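# Two-finger or multi-finger hands for bedroom work?

**Board: Hands, wrists and grippers**

---

**pillbox_mk2**

We have a legged robot with two arms and have been asked to get it tidying and making up a bedroom. The arms came with a pair of Honus multi-finger hands. We also have a Grirham two-finger gripper on the shelf, the parallel jaw one with the rubber pads. I have to recommend one set-up before the end of April and I keep changing my mind.

Jobs are: take a corner of a sheet and pull it up, pick clothes off furniture, put them somewhere else. No glassware, no doors.

So far I have tried:

- Honus hands on both arms
- Grirham on the right, Honus on the left
- Grirham on both (one afternoon only, the left mount was not right)

Has anyone done a fair comparison on cloth? Most of what I can find is people picking up blocks and tins.

---

**tarnside**

Two-finger for cloth, every time. We went through this last year. You close the jaws and they are closed. With the multi-finger hand we spent most of our time working out which finger had the fabric and which was just in the way.

What pads are you using? The hard ones that Grirham send out are poor on cotton. The soft ones are better but they pick up fluff and you have to wipe them.

---

**pillbox_mk2**

Soft ones. And yes to the fluff. I wipe them with a damp cloth every 6 runs and it does help.

---

**ohmslaw_ken2**

I'd disagree with tarnside, or at least say it depends how the sheet is lying. If there is already a fold standing up, two fingers are fine. If it is flat on the mattress you need to make a fold first, and the parallel jaw just skates over the top unless you press hard. A hand with a thumb can push the fabric towards the fingers and gather it. Slower, but it gets there.

Also, what controller are you on? The Honus hands behave very differently depending on what is driving them. The stock board only updates the finger targets at a low rate, and on thin cloth you notice it.

---

**pillbox_mk2**

Matubbar controller on both arms, firmware as delivered. The hands hang off the same bus as the wrists.

Results from the pick-up test, same sheet, same corner, 90 tries with each:

| Set-up | Start | Got it first try | Dropped during lift |
|---|---|---|---|
| Grirham two-finger | fold standing | most | few |
| Grirham two-finger | flat | under half | few |
| Honus hand | fold standing | most | several |
| Honus hand | flat | more than half | several |

I know "most" and "few" are not proper numbers. The log is on the other machine and I will put the counts up when I have been through it, as some tries were spoiled by the arm stopping on its own.

---

**tarnside**

That table says what I said. The two-finger drops less.

---

**ohmslaw_ken2**

It also says what I said. The hand gets more of the flat ones.

---

**bracket_and_bolt**

You are both reading the half you like. If the robot has two arms, why does it need the same thing on both?

Ours runs one of each. The hand makes the fold, the gripper takes it. The downside is two sets of spares and two calibrations, and whoever writes the grasp code will complain. But for beds it is the best we have had.

Can you post something from the head camera while it is working? I would like to know how much of the view your own arms are taking up before I say any more. That was our biggest problem and it had little to do with the fingers.

---

**pillbox_mk2**

Posting one from the head camera below. White cloth held up in the right, left hand low down by the bed base. You will see what the arms do to the view, and the legs for that matter. The red cloth on the chair is partly behind the right arm from this angle, so the head camera is no use for judging that pick-up. 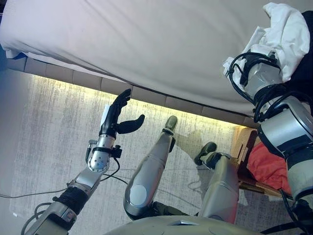

What grip force should a two-finger gripper start at for bed linen?

Start at the lowest setting that holds a pillowcase without slipping, then go up one step for sheets, and stop there unless you are seeing drops.

That was from the notes we were given with the Grirham and I have been sticking to it. I went up 2 steps at one point and it left pad marks on the cotton, so I came back down.

---

**bracket_and_bolt**

Thanks. That is a lot of arm. We had the same and it is why I asked.

Two things from me:

1. The cables on the upper right arm. You have loops round the segments. Every loop is something that can move into the camera or catch on a corner. We put ours in a sleeve and clipped it at each joint, leaving enough slack for full wrist travel.
2. The black wires hanging off the left wrist. With the hand that low they are near the carpet, and near that cable on the floor as well. I would sort those before comparing anything else. If a wire snags in one test and not the next, you are measuring the wire.

---

**pillbox_mk2**

Fair on both. The wrist wires are long because I kept swapping end effectors and did not want to re-crimp each time. I will shorten them once I have settled on something.

---

**ohmslaw_ken2**

Shorten them now. You can make up one harness for the hand and one for the gripper and swap the whole lot. It is an evening's work.

On the camera: a head camera alone is not enough for this job, whichever fingers you choose. We tried three arrangements at our place in Condville.

- **Head only.** Fine for finding the bed and the chair. Loses the cloth as soon as the forearm comes across.
- **Head plus one wrist.** Much better. The wrist camera sees the edge of the fabric in the last bit of the approach.
- **Head plus both wrists.** A little better again, but the extra cable was a nuisance and we had to drop the frame rate.

We stopped at the second one.

---

**tarnside**

We had no luck with wrist cameras on cloth. The fabric fills the picture and everything goes white. On a white sheet there is hardly any texture to go on.

---

**ohmslaw_ken2**

What exposure? Ours did that until I fixed the exposure by hand. On auto it hunts the whole time. There is also a warm light under pillbox's bed which will upset the white balance whenever the camera points down there. I would lock that too.

---

**tarnside**

Auto. I will try it fixed, but I would still rather feel the cloth than look at it. The motor current on the two-finger gives you a usable signal. You can tell sheet from no sheet. On the multi-finger hand the current is a mess because the fingers load each other.

---

**pillbox_mk2**

I can confirm the current thing. With the Grirham there is a clear step when it closes on a doubled sheet and a smaller one on a single layer. With the Honus hand I could not find a threshold that worked for both.

Locked exposure and white balance on the head camera this morning, by the way. The edge of the mattress is steadier in the output. No wrist camera yet, I need a mount.

---

**gantry_goose**

Reading along as I have the same controller. Check your wrist limits if you are reaching low. The Matubbar stops the arm when the wrist goes past 145 degrees and it does not give you a sensible message, just a general fault. I lost a fortnight to it thinking my gripper was drawing too much.

If some of your spoiled tries were the arm stopping by itself, that could be the cause. Look at the wrist angle in the log just before each stop.

---

**pillbox_mk2**

Thank you, that is it. Went through the log and nearly all the stops are at that angle, and nearly all with the hand fitted. It is longer than the gripper, so the wrist has to bend further to get under the edge of the mattress.

So the comparison above is not fair to the Honus hand. I threw out the stopped tries, but they were mostly the low, awkward ones, so what was left was the easier half. That may flatter it, if anything.

---

**tarnside**

It would flatter it. Those would have been failures.

---

**bracket_and_bolt**

Or successes, if the arm had not stopped. You can't say either way from that log. Run it again with the approach changed so the wrist stays inside the limit. Come in from the side and let the elbow do more.

---

**ohmslaw_ken2**

Agreed, run it again. And alternate the set-ups if you can stand the swapping. The sheet gets softer and more creased the more it is handled, so whichever one goes second has an easier time of it.

---

**pillbox_mk2**

Had not thought of that. The Honus went second both times.

Plan, then:

- Make up two harnesses so the swap is quick
- Clip the cables on the right arm and get the loops out of the way
- Change the low approach to stay inside the wrist limit
- Alternate hand and gripper in blocks, fresh sheet for each block
- Record finger current on everything
- Try bracket_and_bolt's one-of-each as a third set-up

I will leave the wrist camera out of this round so I am only changing the fingers.

---

**tarnside**

Good list. My money is still on two fingers both sides.

---

**gantry_goose**

Could you do the clothes pick-up off the chair as well? Sheets are only half of what I need and I can't find anyone who has tried thicker cloth.

---

**pillbox_mk2**

Yes, can do. It will have to be a shorter run as the chair shifts when the arm touches it and I have to put it back each time. I'll start a new thread for that one and link it here.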